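Small Enough to Lose

The plush toys that sell best at Belmonte are the ones that fit in a closed hand. Carol Greenwood keeps them in a bin by the register, and by the end of September she had gone through 2,260 of them since the start of the year. Most cost less than a sandwich. They have a ring at the top and a strap, and the people who buy them are mostly over 18.

Greenwood did not plan on this. Her store carried board games and model kits for years, and the plush was a single shelf of bears. Then a supplier, Forkura, sent a mixed carton with an order of paint. It held fruit, animals and a number of round things with ears that could have been either. She put them out in the morning and the bin was half empty by closing.

Key ring plush has existed for decades. What has changed is where it goes. Keys used to be the point, and now the toys hang from backpacks, camera straps, belt loops and the zippers of lunch bags. Some never leave a desk. Color seems to matter more than the animal. Greenwood says customers come in asking for "a green one" and decide later whether it is a frog.

The making of them is slower than the price suggests. Estela Bustos sews a small line called Karska out of a converted garage, in runs of 1,000. A body the size of an egg still needs a front, a back, and ears or feet, and every piece has to be turned right side out through an opening no wider than a thumb. The ring is where most of them fail. If the strap is only caught in the outer seam, it pulls free after a few months on a bag. Bustos runs hers down inside the body and stitches it twice.

She also fills hers tighter than the big brands do. A soft one feels better in the store, she says, but it flattens in a pocket and stays flat.

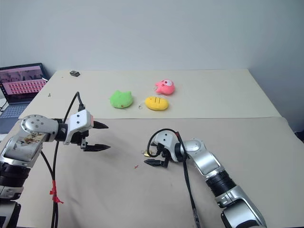

Maribeth Macapagal wrote to us after our last toy issue to say that she has stopped putting the rings on anything. She takes them off with pliers the day she gets home and keeps the toys in a shallow drawer, sorted by color. "I lost two on the bus in one winter," her letter said. "They were both discontinued. If you like it, don't hang it on the outside of something."

Plenty of owners would disagree, and the secondhand market is on their side. Jhun Fajardo runs a swap table at a monthly toy fair and will take worn ones if the stitching is sound. Gray spots on pale fabric bring the price down. A missing ring does not, because a new one costs pennies and opens with a fingernail.

His advice on cleaning is short. Take the ring off first so it does not rust into the strap. Use cool water and a drop of dish soap, press the toy in a towel, and leave it on a rack overnight. Keep it out of the dryer. Short pile comes back if you brush it with an old toothbrush while it is still damp. Long pile usually doesn't.

Bustos has one more run to finish before the holidays, a pear in two greens. Clulell, a chain with stores in three states, has asked her for 3,000. She has told them she can do a third of that by November and is waiting to hear back.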